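The Dinner Hour at Troratden

By Thilini Weerasinghe

The kitchen at the Troratden boarding house opens at five in the morning and closes when the last person has eaten. In June, with the cannery running double shifts, that can be well past midnight.

Lutfa Nanayakkara has managed the house for 16 years. She rents to 79 people, most of them line workers and truck loaders who stay for one season and send the bulk of their pay home. A bed costs $115 a week. Meals are up to the tenants, and how they handle them has changed a good deal in the time she has been there.

"When I started, everybody cooked alone," she says. "You had a line at the stove at six o'clock and people going to bed without eating."

The change began on the second floor. Gayan Bhuiyan, a forklift driver, was coming off shift with four men from the same loading dock. They all bought rice, onions and lentils at the same store, and they all cooked them separately. Bhuiyan suggested that each man take one night. The man cooking would buy the food and wash up. The others would eat and go to bed.

Within a month the third floor had its own group, and then a second one. There are now nine in the house. Each keeps its own shelf and its own rules. One does not allow guests. Another fines a member who misses his turn the price of a chicken.
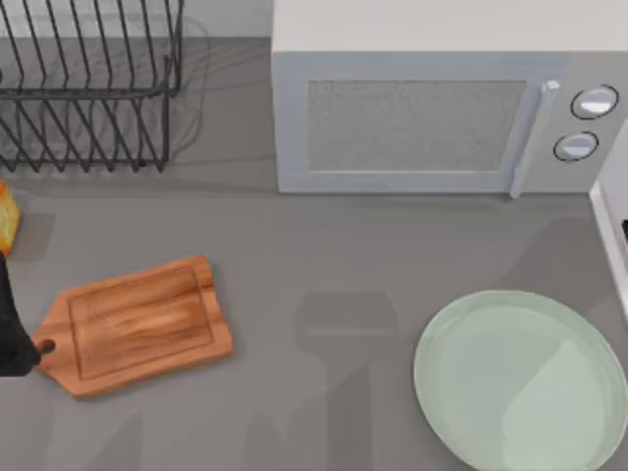
Vol. 16, No. 4 | Page 79

Arif Haque belongs to the oldest group and keeps its book, a school notebook with a column for every member. He writes down what was spent, who ate and who was working. At the end of the season the amounts are evened out in cash. Last year the largest difference was $413, owed by a man who had been put on nights for most of the summer and had hardly cooked at all. He paid it in two parts.

"He ate well," Haque says. "He didn't complain."

Not everyone joins. Rafsan Siddiqui tried a group his first year and left after three weeks. He is diabetic and could not ask four tired men to cook around it. He makes his own meals now, usually at three in the afternoon, when the kitchen is quiet. A few of the older tenants do the same, and some of them have started saving each other a plate.

The cannery's owners have talked about putting up a dining hall at the Sketatmont end of the lot, with meals taken out of wages. Nanayakkara has seen the drawings. The men she has spoken to want to know the price first, and whether there would be food at two in the morning.

Bhuiyan is cooking tonight. He has fish in the refrigerator and his shift ends at ten.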